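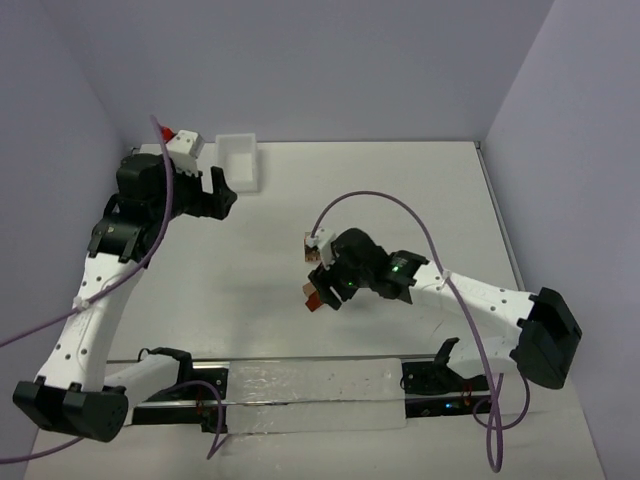

Two arms at the Mavano bench, with the red block in the right gripper.

Filed under: Opinion / Robot Learning

I want to speak against the single success number. In most papers on two-arm manipulation we read that the policy was tested in 100 trials, and then comes one percentage, and the reader must be satisfied. I am not satisfied.

Our own method, Kaletine, learns from demonstrations given by a person. We collected 1256 of them and kept 1237 for training. When Ashwin Sundaram made the first table of results, it had one column, and the column looked very good. Then he watched all the recordings again and wrote down where each failure began. Almost all began at the same moment - when one arm should wait for the other and does not wait. The average was hiding this completely.

My colleague Karthikeyan Nair thinks that a long failure table makes a paper weak, and reviewers will punish it. Maybe he is right about reviewers. But a student who tries to repeat the work needs this table more than she needs our average. I lost 3 months on another group's method for lack of such a table.

So my request is small. Print the percentage, but print next to it the step where the robot failed, and also the trials you removed and why. We will do it in our next report, even if it makes the report longer and the result less pretty.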